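Lunde Tabletop Care: Frequently Asked Questions

We use cookies to remember your region and measure page visits. Accept all | Manage settings

Applies to Lunde tops finished with Cesance matte or Cesance satin. For oiled tops, see the separate care sheet.

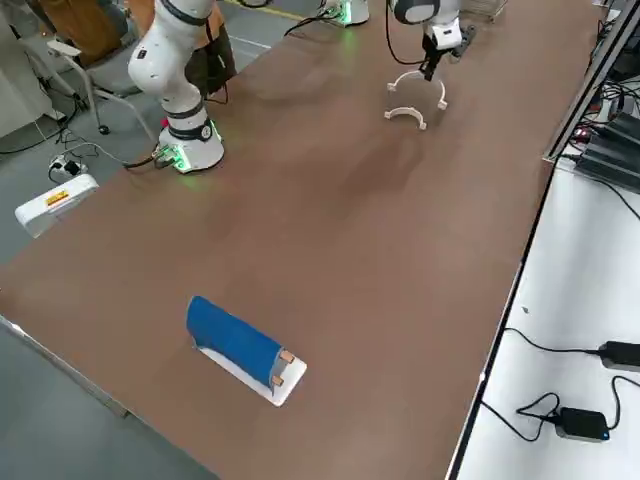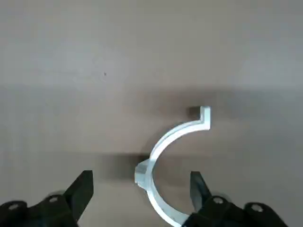
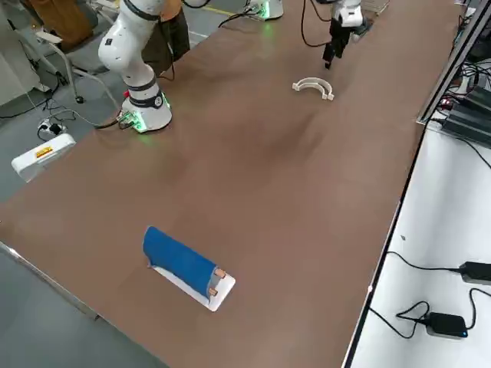
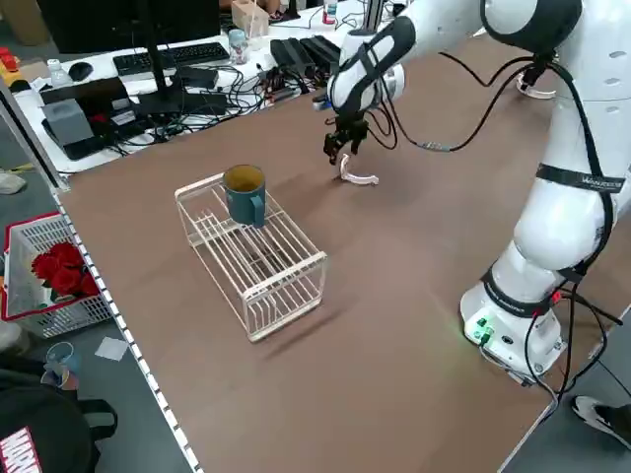 What should I use for daily cleaning?
A damp microfiber cloth. For grease, add a few drops of dish soap to a bowl of warm water, wipe, then wipe again with plain water and dry. Do not use scouring powder or melamine sponges.

Can smudges be removed from a matte finish?
Usually. Most are skin oil or soap residue. Wipe the full width of the top; cleaning one spot can leave a visible ring. If the smudge remains after two passes, use Prinness surface cleaner.

Why does my top look like a different color in the afternoon?
Matte finishes scatter light, and low sun or warm bulbs will shift the apparent tone. Compare samples under the lighting in which the top will be used.

How long does the finish take to cure?
The surface can be used after 6 hours. Full cure takes 7 days. Until then, keep rubber feet, plastic mats and standing water off the top.

Which sandpaper is used between coats?
300 grit, by hand, with light pressure. Vacuum and wipe before recoating. Machine sanding between coats can cut through the color layer at the edges.

Is the top heat resistant?
Not to direct contact with cookware. Use a trivet. White marks caused by heat are below the surface and cannot be wiped out.

Can I drill into the top?
Yes. Drill pilot holes first and seal the bare material with Grernley edge sealer. Drilled tops remain under warranty, but damage starting at an unsealed hole is excluded.

What is form 213?
The finish claim form. Include the batch code from the underside of the top and the product used for cleaning. Claims are reviewed by Märta Midtbø in the finish department.

Are replacement edge strips available?
Yes, in the original lengths only. Orders placed in February ship after stock count.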